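The hill at Kilevley

6 min read

If you have never stood on a wet bank in October while sidecars come up through the trees, I can't recommend it enough. You hear them long before you see them, two strokes of thunder off the quarry wall, and then the passenger appears first, hanging out so far over the road that people in the front row take a step back!

The Kilevley hillclimb has 37 corners and hardly a straight worth the name. Helmut Dreßler won it on a Brandes outfit with an engine he had rebuilt in a barn, and he still talks about the left-hander at the chapel as if it had personally insulted him. "You brake where you can't see," he told me, grinning. "Then you brake again."

Last season belonged to Caoimhe Scanlon and her passenger Sieglinde Weidemann. They were sixth after the first run, on tires that were plainly too hard, and switched to softer Pulleros over lunch. What followed was the best climb I have watched anywhere - smooth, low, almost quiet through the chapel bend, with Weidemann's shoulder skimming the grass. Prodromos Karamanlidis, who had led all morning, walked over to shake hands before the times were even up.
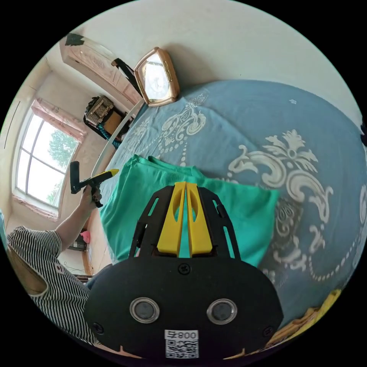
Teal-green cloth laid out on the bed.

Scanlon goes to Trovstead next, a faster hill with a rougher surface, and she'll carry number 384 again. Reinhold Nolte is coming back from a broken wrist to meet her there, and he has a new chassis that he won't let anyone photograph. I've already booked my room.

Related
Ten passengers who changed sidecar racing
Trovstead: a walk up the course
Karamanlidis on life after circuits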